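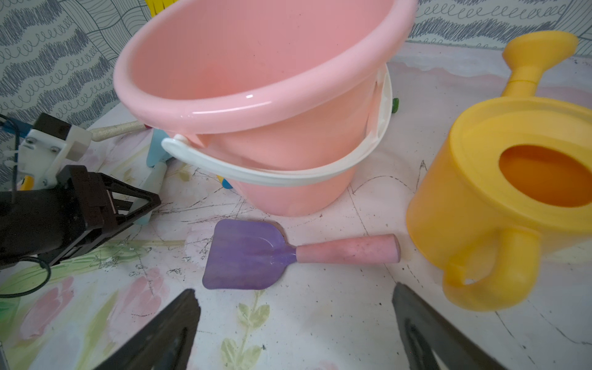 June, a little after 9 at night

Second full day at the lake house. Slept badly because the room over the porch gets the light at 5, and the curtain doesn't reach the sill. Got up and made coffee before anyone else was moving.

Read 46 pages of the Mykhailiuk history on the porch. It's slower than I wanted. He spends a whole chapter on the grain tax before he gets to the family, and I kept going back to check which brother was which. I'll give it another day. Oksana left a mystery on the shelf that I'll take up if this doesn't improve.

Vira called at 8:30 about the car. The shop wants 282 for the brake work, and she thinks that's high. I told her to go ahead. She also said the mail is piling up and there's a letter from Clatance about the water heater warranty. Asked her to open it. It was only the renewal notice, 144 for another year. We didn't renew last year either and the heater is fine.

Drove into town with Yaryna around noon. The road past the Skorarau farm is still one lane, and we sat behind a hay truck for ten minutes. Bought corn, two chickens, dish soap, a bag of ice, and the good rye bread. They were out of the small tomatoes. Yaryna wanted to look at the hardware store for hinges, so we did that too, and came back with hinges half an inch too long. She says she can make them work. The pantry door has been off since last summer.

The kids were down at the water most of the afternoon with Zoriana. I went down for an hour and got in up to my waist, which was enough. The dock boards at the far end are soft. I wrote it on the list on the refrigerator under the gutter and the screen.

Had a long talk with Zoriana about Mom's apartment. She thinks we should list it in the fall. I'd like to wait until spring, mostly so there's time to go through the closets properly. Her point is that we pay 1,622 a month in the meantime, and she's right about that. We didn't settle it. She wasn't angry and neither was I - better than at Easter.

Zahira came over from next door for supper and brought a cucumber salad with a lot of dill. She has lived on this road longer than any of us and told us how the Kendolance ferry used to stop at the point when she was first married. I had never heard that. Her husband worked on it two summers. She said the landing was where the big willow is now, and I want to walk down and look tomorrow if it isn't raining.

Chicken was a little dry. Corn was good.

Thunder now, still far off. I shut the windows on the west side and brought the towels in off the line. Everyone else is in bed except Yaryna, who is in the pantry with the hinges and a flashlight. Need to remember to call the dentist in the morning and move the cleaning to later in the month.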